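Gusura bimanual sorting – status for February, software side

Short one this month, deadline for the Goteck integration is eating everything.

Perception. New segmentation model is in. White bins on a light table were killing the old depth filter, rims kept dropping out and the planner thought it could go straight through the wall. Fixed by fitting a box model to whatever rim points we do get. Retrained on 1,978 labeled views, we had asked for 2,000 but the rest were duplicates. Good enough.

Control. Both arms now run off one clock. Handover jitter is mostly gone. Still a stall when the two grippers want the space over the bins at the same time – the lock gets released late. Vasilică Marinescu has a patch, not merged yet, needs review from Ciobanu's side.
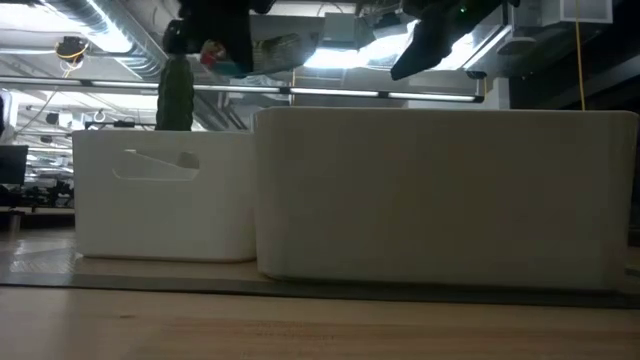 Planning. Swapped the fixed approach angles for sampled ones. Slower to plan but far fewer aborts near the tall bin. Replan limit is set to 5, after that it gives up and logs the state. Soft and bumpy toys are still the worst case for grasp scoring, no real progress there, sorry.

Tooling. Ester (the log viewer) can scrub both arms and the camera side by side now. Saved us days allready. Docs are behind.

Next: merge the lock patch, rerun teh full regression set, freeze the planner interface for Goteck. Budget on track, no change requested. One ask – we need a decision on the second GPU box before the freeze, otherwise retraining slips to next period.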